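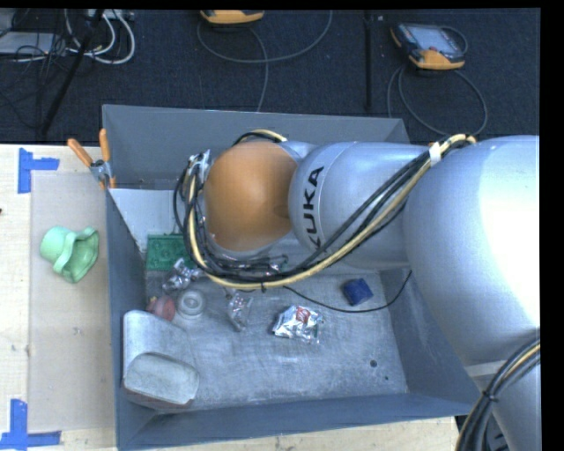 The Grelico Bin Challenge is an annual student competition in robotic picking, held each September at Zultisberg Technical College. Teams program an industrial arm to remove mixed household items from a bin and sort them by type.

History

The contest grew out of a course taught by Margit Rácz, who wrote the first rule set. Responsibility for the rules later passed to Nga Chu. The current edition is dated July 17, 2025.

Format

Each team has 30 minutes for setup and calibration, followed by one scored run. Points are given for each item placed correctly and deducted for drops. Arm speed is limited during setup. The record score is 343, set by team Turunen; the previous record was 242, held by team Oltik.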